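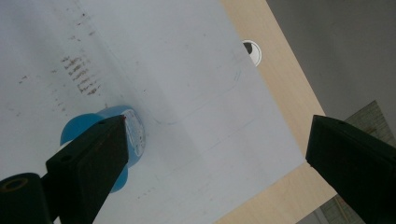
The Tea Paper

Every December, when the shop on the corner put its lights up and there was no more pretending the year had anything left in it, Chrysanthi Drakos took the big white sheet out of its tube and spread it over the table, and her lodger Kamran was made to hold down the corners.

It was a map, or it had been meant for one. Her grandfather had started it in 1917, on the boat, in pencil so light that you had to tilt your head and think kindly of it to see anything at all. There was a curve, which was the harbor, and a few straight strokes, which were either streets or the old man changing his mind. Then there were the brown marks, and the brown marks were what the family argued over.

"Writing," said Chrysanthi, who had said so for 20 years. "Look at the rows. He was putting down the names of the neighbors."

"Tea," said her cousin Craig from the armchair, with his shoes off. "He shook out a spoon."

"Nobody shakes a spoon in rows, Craig."

Kamran, who was a polite young man and had been given a very large slice of cake, said that he could see it both ways. He bent down closer. There were little dashes stacked one over another, and above them a trail of specks wandering off toward the top of the sheet, and if you had been told it was a list of names by somebody who loved you, well, you would certainly find names in it. He thought he had a K. He was rather pleased about the K and kept it to himself for a while.

"My mother never let us iron out the fold," Chrysanthi went on, smoothing it anyway with the side of her hand. "She said he had carried it folded under his shirt – all that way, and through the rain at the end of it – and the crease was as much his as the drawing was."

"It's a good crease," said Kamran.

Craig got up then, grumbling, and came over in his socks to look, as he did every year once the cake was finished. He stood for a long time with his finger just above the paper, following the harbor around.

"That could be a D," he said.

Chrysanthi went to put the kettle on.

Filed under: Short Stories, Family, Winter Reading

More recent stories
The Ferry to Te Moana
Eylül Saraç Buys a Piano
200 Buttons
What the Baker Kept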